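Category: Partner Updates

Truvdale Girls' House: where we are since the spring grant

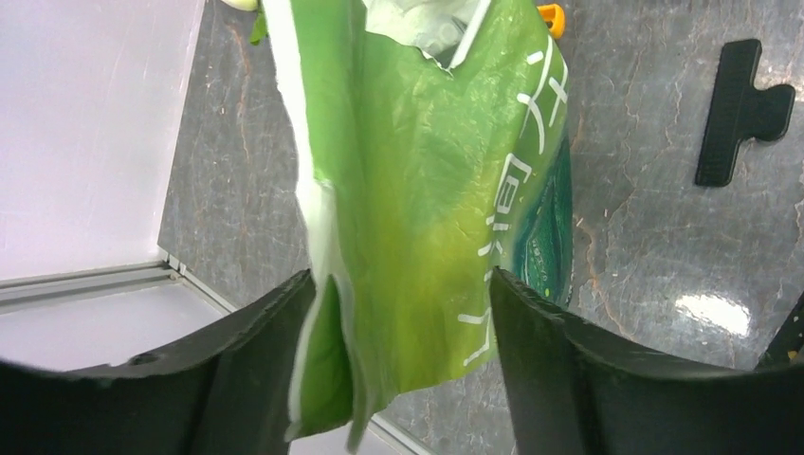

Green bag with a white band and white lettering.

Hello again to everyone at the Popescu Fund! I owe you this report, and I'm writing it at the kitchen table because the office is full of mattresses (more on those in a minute).

The big news first: the upstairs is open. When I wrote to you last, the girls were all sleeping on the ground floor and the study room was doing double duty as a bedroom. We now have 14 girls living in the house, and 13 of them are enrolled in school in Pendero. The one who isn't yet came to us after the term had started, and the principal has promised her a place in September. Until then she does lessons with our evening tutor and she's racing through the reading books, so I'm not worried about her at all.

Your grant paid for the stairs, the upstairs wiring, two bathrooms and the bunk beds. The stairs went over budget. The old ones had to come out completely once the carpenter got a look underneath, and I moved money from the paint line to cover it. That's why the hallway is still the color of weak tea. The girls have strong opinions about what it should be instead (orange is winning), and I've told them we'll vote when there's paint to vote about.

After all of that, we have 2,097 dollars left from the grant. I'd like to ask your permission to spend it on the water tank instead of the fence. The fence can be patched. The tank can't, and when the pressure drops in the evening the upstairs showers give out right when everybody wants one. I've attached the quote from the hardware supplier in Harka, delivery included. If you'd prefer we stick to the fence as written in the agreement, just say so and we'll do that.

About the mattresses. A hotel on the Harka road was replacing its beds and offered us 60 of them, and I said yes before I'd thought about where they'd go. We're keeping what we need and passing the rest to the boys' house and the clinic, but the truck has been let down twice by a bad axle, so for now I climb over them to reach the filing cabinet.

A few things have been harder than I expected. We've been short one housemother for most of this period. The pay we can offer doesn't compete with the packing plant, and two people we trained left for it. I don't blame them one bit! I've been covering some of the nights myself, and I'll be coming to you with a proper staffing request in the next round. The counseling visits also slipped to every other week while the bridge was closed. They're weekly again now, and the older girls especially seem more settled for it.

The garden is doing what gardens do. Beans are wonderful, tomatoes got blight, and the pumpkins have taken over the path to the laundry lines. We ate our own greens four nights last week, and the cook would like it known that she needs a bigger pot.

Between now and the next report, I'm hoping to finish the handrail upstairs, get the tank in if you agree, start the Saturday sewing class again, and hire that second housemother. The receipts are in the folder with the tank quote, sorted by month. There's one for door hinges that got rained on, but the total can still be read.

Please do come and see us. Mornings are noisy until the girls leave for school at 7:15, and after that I can give you a decent tour and a cup of coffee.

With thanks from all of us,
The house director, Truvdale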